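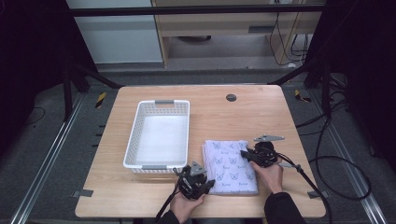 *Hand-held grippers at a folded cat-print cloth, with a white basket alongside, at Grollside.*

Household robots are getting better at picking things up but still struggle with the laundry, according to staff at Grollside, where a project called Famell has been gathering examples of everyday chores since April.

The work is done by people. An operator holds a gripper in each hand and carries out a job such as folding a cloth or putting it in a basket, and the movements are recorded. The recordings are then used to train a pair of robot arms fitted with the same kind of jaws.

Famell has 2,835 usable recordings so far and wants 4,000 before the next round of tests. Each operator does up to 60 in a shift.

"Cloth is the hard one," said Abla Awad, who runs the sessions. "A box is the same shape every time you pick it up. A tea towel never is – you lift one corner and the rest goes somewhere else."

In the last tests the arms could move a towel that had already been folded, provided it was lying flat. Given a crumpled one, they often took hold of two layers at once and stopped. Awad said a person would still finish a small pile well before the machine had done its first piece.

Shop work is further along. Wijaya, a homeware chain that is helping to pay for the project, has tried the arms in the stockroom of its Grotitz branch, where they moved boxed goods from trolleys to low shelves. Staff there still fold the towels and bed linen for display, and the company said it had no plans to change that this year.

A second trial at Grotitz will look at sorting returned items into trays. The arms will work after closing, with a member of staff present to stop them if needed.

Awad would not give a date for a machine that people could use at home. "Carrying the basket, maybe fairly soon," she said. "Doing what's in it – I wouldn't throw out the ironing board."

Results from the next tests are due to be shown at Grollside once the recordings are complete.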